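Wumgate two-arm kit: notes after the first 18 hours
30 March 2020 - by Shakuntala Rastogi

The Wumgate kit ships as two arms, a power supply for each and a license for Flilelard, the software that records and replays motions. I bought mine through Harahap at their standard price and paid extra for the longer cables. Assembly took an evening. The manual runs to 223 pages, and the calibration section is the only part I needed twice.

My test job is cable sorting. Coiled cables are a fair test for a kit at this level - they sag, they snag, and no two grips are the same. I use three colored trays on a brown sheet, with a coil in the red tray on the left, another in the green one on the right, and the pale one in the middle left empty as the shared target. Each arm has a red button near the wrist and a small board that lights green. 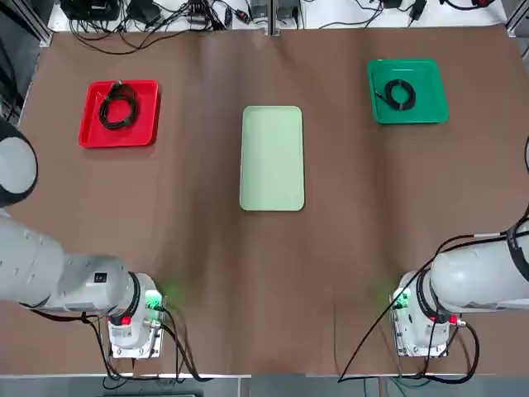

Software

Flilelard stores up to 400 motions per project. Replay is smooth at half speed. At full speed the left arm overshoots slightly, and the correction setting is buried under a menu called Limits. Export works, but only to its own format.

The tight coil is easier to record than the loose one. I have not tried the Sosgate fingers yet. They are on order and should arrive by July.

Recent posts
Recalibrating after a firmware update
Sosgate fingers: what the data sheet leaves out
Bench power on a budget

Contact | Copyright Shakuntala Rastogi | Back to top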